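Stab an Stab

Arbeitsplatten aus Massivholz und was die Küche ihnen abverlangt

Eine stabverleimte Platte besteht aus schmalen Lamellen, die versetzt angeordnet und an den Stößen verklebt werden. Der Versatz verteilt die Spannungen. Holz arbeitet quer zur Faser deutlich stärker als längs, eine Platte aus vielen kurzen Stücken bleibt deshalb ruhiger als ein einzelnes breites Brett.

Reijo Valtonen verleimt in seiner Werkstatt in Zarnville Eiche und Buche. Geschliffen wird zunächst mit Körnung 107, einer Hausmischung, dann mit 200, vor dem letzten Ölgang mit 400. Feiner zu schleifen hält er für falsch: »Dann zieht das Öl nicht mehr ein.« Nach Farbe sortiert er die Stäbe nur auf Wunsch. Helle Abschnitte neben dunkleren gehören für ihn zum Material.

Im Alltag entscheidet die Pflege. Zinhle Botha, Küchenplanerin bei Hovarell, rät zum Nachölen im April, wenn die Heizperiode endet. Stehendes Wasser ist sofort aufzunehmen. Kritisch sind Kunststoffteile, die nach dem Spülen flach abgelegt werden – Deckel von Vorratsdosen etwa, in deren Dichtungsnut sich Wasser hält. Die Dichtung wird herausgenommen und getrennt getrocknet, der Deckel hochkant gestellt. Körbe mit offener Gitterwand lassen Luft an den Inhalt, sollten aber auf Füßen stehen.

Helles Eichenholz mit versetzten Stäben, darauf ein Dosendeckel mit türkisfarbener Dichtung. 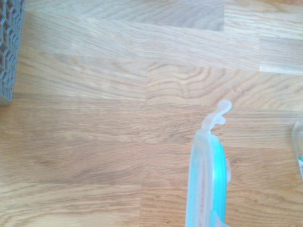
Flecken entfernen

Dunkle Ränder werden in Faserrichtung angeschliffen, die Stelle wird anschließend dünn geölt und nach 20 Minuten trocken abgerieben.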